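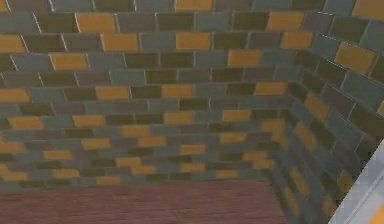
Ticket 8944 — Pindumside Tenants' Help Desk
Subject: Kodano thermostat drops off Wi-Fi overnight
Status: Solved
Opened: 25th October

Reported problem
Thermostat loses its connection overnight and the app shows "Offline" until I restart it. Heating still runs off the wall buttons. Firmware 2.46, router is a Conitz.

Update 1
Swapped the batteries. Same thing the next morning. I do love a puzzle, so I've started keeping a log!

Update 2
The log paid off — every drop lands within two minutes of the router changing channels. Set the Conitz to a fixed channel and turned off band steering. Got through one night, then lost it again at breakfast. Signal in the app was 44 percent with the hall door shut and 89 percent with it open, so I moved the router to the hall shelf.

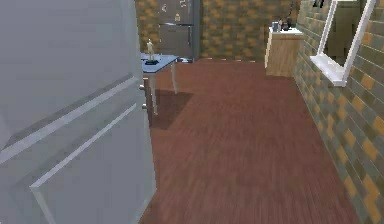

Hall door, open.

Reply from help desk
Great detail, thank you. Please also reserve an address for the thermostat in the router settings. The Kodano doesn't always ask for a new one when its old one runs out.

Update 3
Done, and what a difference! Up to 46 hours online so far, schedule running, and the app opens right away. Tesfamariam building has the same routers, so please pass this along. Leaving the channel fixed too. Happy to close.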